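December 6, 2023
Notebook, outdoor learning workshop. Entry by Ratih Majimbun

Wednesday, and a proper frost on the grass when I unlocked, which pleased me no end because today was the day for trying out the winter sound walk at Fluvden. I've been putting off writing it up properly all fall, so forgive me if this runs on a bit. Wulan, I've put your initials next to the bits I'd like you to argue with.

Where we had gotten to: the July version of the walk was 11 stops, one long loop from the gate down to the creek and back up through the beeches. Families loved the creek and were worn out by stop eight. The little ones had stopped listening long before that and were mostly throwing cones at each other (very happily, I should say). I walked it again this morning with the cards in my pocket and timed myself at a six-year-old's pace, with dawdling and two pretend shoelace stops. It came to 40 minutes without doing any of the activities, so no wonder.

So I've cut it to seven. Gone are the gravel bend, the second bench, the fence post where you were supposed to hear the wires hum and never could, and the bird hide, which I'm sad about but the door sticks in cold weather. The beech hollow stays. I stood in there with my eyes shut for a good long while and got a nuthatch, a far-off chainsaw, my own coat, and leaves still hanging on and rattling like paper. It really is the best spot on the whole walk and I think we should end there instead of at the gate (WL?).

The listening map. This is the card where you put yourself as an X in the middle and draw each sound where you think it came from. Old card was too small once people had gloves on. I made a bigger one on the heavy stock from Plarnham and tried it with a fat crayon and it works much better, though the stock curls if you leave it in a damp pocket. We used to ask people to write the name of the sound. I'd like to drop that and just say "draw a mark that looks like the sound," because grown-ups freeze up when they don't know which bird it is, and then the kids freeze up too. Naming can come after, back indoors with the chart and something hot to drink. 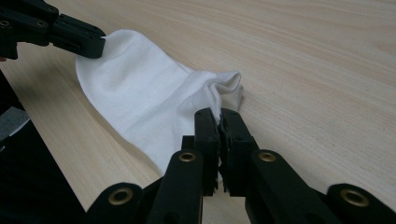
White cotton cloth on the tabletop, Dec.

Afternoon was all indoors, working on the rattle tubes for the matching game. Quick recap for anyone who picks this notebook up later: each tube has a partner with the same thing inside, you shake and listen and find the pair, and then you go outside and look for whatever made the sound. Acorn caps, dry maple keys, creek grit, beech mast, and pine scales so far. The maple keys are much too quiet. I could hear them at the workbench, but I took them out by the road and got nothing at all. Pine scales and beech mast sound so alike that I mixed them up twice, and I had filled them myself! I'd keep one and lose the other. My vote is for beech mast, as it ties in with the hollow.

Wulan Liew came by after lunch and had a go with the tubes sitting on the back step. She got the acorn caps right away and took ages over the grit, and then had the good idea that you should be allowed to roll a tube slowly as well as shake it. Grit makes a lovely long hiss when you roll it. I've added a line to the card: "Shake it, then tip it slowly. Does it change?"

The booklet is at 3494 words, which is far too long for something people will be holding in mittens. Simanjuntak can print it folded if we get it down to one sheet, both sides. I cut the introduction this evening and that took out 432 words in one go, and I didn't miss a single one of them. The section on why listening matters is next, though I'm fond of it and will need somebody to be firm with me.

Still to do:
New lids for four of the tubes, the cork ones keep popping.
Ask Flergate whether their group wants the morning or the afternoon, and if they're bringing toddlers.
Walk the short route backward, in case the hollow works better as a start after all.
Find my other glove. I think it's at the creek.

Last updated: same evening, after supper, tube notes added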